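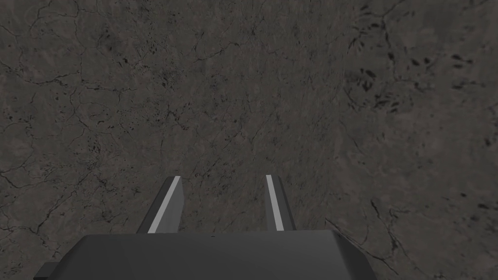

Slide 1. Title

Can machines do the chores yet? Speaker notes, November 13, 2020

Thank the hosts. Say the talk is 31 minutes with questions at the end, and that the slides will go up afterwards.

The first slide is a simulation, so say that early. A simulated gripper with two fingers, nothing between them, over cracked grey stone. Leave it up while people sit down.

Short answer to the title: some of them, in some places, if someone tidies up first. The rest of the talk is about what "some" covers.

Slide 2. What I mean by a chore

A chore is a job that a grown person can do while thinking about something else. Clearing a table. Sorting returned parts into bins. Wiping down a bench at the end of a shift. Pairing socks.

They are hard to write down. Ask the room to think how they would explain over the phone, to a person who has never seen a cupboard, how to put the shopping away. Pause here. Give them a few seconds.

Factory work of the usual robot kind is different. The part arrives in the same place, facing the same way, and the robot repeats a path. If the part is a hand's width to the left, the line stops. Homes and small workshops are full of things a hand's width to the left.

Slide 3. Two fingers

Most of the arms I have worked with end in two flat fingers that open and close. People ask why we don't use a proper hand. Hands with many joints exist. They are dear, they break, and they are harder to control. Two fingers will pick up a surprising share of what is in a kitchen drawer.

What they are bad at: coins, playing cards, a sheet of paper lying flat, anything thin against a hard surface. A person slides the coin to the edge of the table and tips it off. Getting a machine to do the same means it has to know there is an edge and where it is.

Go back to the title slide if the room wants to see the fingers again. The pale stripes face each other across the gap, and those are the gripping surfaces.

Slide 4. The Kitport trial

Kitport is our test kitchen. One worktop, one sink, two drawers, one arm on a fixed stand. We gave it four chores:

Put cutlery from the worktop into the tray.
Move cups from the sink to the rack.
Wipe the worktop.
Fold a tea towel in half.

We ran each chore 50 times, which makes 200 runs in all. Don't read out the full table, it is on the handout.

Cups were the best of the four. Cutlery was good until two spoons nested together, and then it went wrong nearly every time. The arm saw one spoon, picked up two, and dropped one on the way. Wiping looked fine on video and left a strip along the back wall. The tea towel was the worst, as everyone expected, and the failures were all different from each other, so there was no single fault to fix.

Mention that a person reset the kitchen between runs. This took longer than the runs did. If someone asks for the saving in labour, that is the answer.

Slide 5. The Hullitz workshop

Hullitz is a small repair shop. They wanted used fixings sorted at the end of the day: bolts in one bin, washers in another, anything bent in the scrap.

We started in April with the same type of arm. Bolts went well. Washers lie flat, so see slide 3. The shop put a strip of soft foam on the bench so that the fingers could press down slightly and get under the rim. Cheap, took an afternoon to fit, and did more good than the software changes we had made up to then.

The bent bolts are still sorted by hand. A slight bend is hard to see from above, and the staff find it by rolling the bolt along the bench.

I would call Hullitz a success. The staff still use it for the bolts, and they switch it off when they are busy. Both facts should be said.

Slide 6. Learning in simulation

Back to where we began. A simulated arm can practise all night and break nothing. You can change the light, the surface and the size of the object between tries. We do this with our Lowther software, and a skill that works only on one kind of table usually shows itself up quickly.

Backgrounds matter more than you would think. A busy surface, with cracks and dark flecks all over it, is a fair thing to put behind a gripper. A system that has only met plain white worktops may take a stain for an object. Real worktops have stains. So do real benches.

Where simulation lets us down is contact. Cloth, wet sponges, bags of rice, the slight give in a plastic lid. The simulated version behaves nearly right, and the arm learns the "nearly" very well. Then it meets a real sponge.

If short of time, skip to slide 8.

Slide 7. Jornwood, next year

Jornwood is a shared laundry room in a block of flats. The plan is to move clothes from washer to dryer, and no folding. We chose it because the machines stay put, the doors are all the same, and dropping a sock does no harm.

Open questions: a sleeve caught in the door seal, someone walking in halfway through, and who gets the phone call when it stops. The last one has taken up most of our meetings.

Slide 8. Where this leaves the chores

Ready now, with someone near: moving rigid things of known size from one known place to another.

Close: wiping, sorting mixed small parts, loading a rack.

Not close: cloth of any kind, tidying a room, anything in a cupboard that was packed by a person in a hurry.

If a supplier tells you their machine does the third group, ask to bring your own objects to the demonstration. Ask who resets it. Ask to see ten runs in a row, with the bad ones left in.

Questions

Likely ones: price (depends on the arm, give the handout), safety (ours stops on contact and we still keep people out of reach), jobs (describe what the Hullitz staff do now and stay off forecasts).

Handouts are by the door.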